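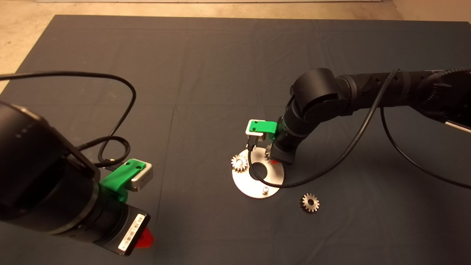
4 min read

Puspita Sembiring has specified woven cloth for Bramard, a contract upholsterer in Rirnstead, for 17 years. Most of her work concerns shrinkage.

"People ask for a weight and a color," she says. "I ask how they intend to wash it."

Her standard test uses a square marked at 400 mm in both directions. The square is washed, dried flat and measured again after it has rested overnight. She records warp and weft separately and does not average them. "An average tells you nothing if the cover has to go back over a seat."

Twill gets particular attention. The diagonal structure lets a panel skew after washing, so a side seam can creep toward the front.

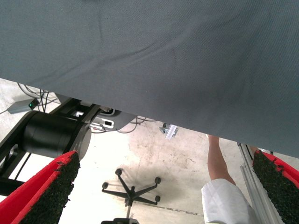 Page last changed: September 16, 2026

Bramard accepts a skew of up to 15 mm on a full-width panel. Sembiring would prefer less. In January she rejected a delivery from Pelupessy, lot 459, and the mill agreed to finish it again at a lower tension.

"They had pulled it to get the width," she says. "It came back narrower and it behaved."

Creases are a smaller matter. She stores cloth on rolls and allows folding only for sample lengths. A fold left under weight can still show after steaming, especially on darker shades.

Asked about blends, she is brief. "Test the blend. Don't work it out from the fibers." The next set of samples is due for washing on Monday.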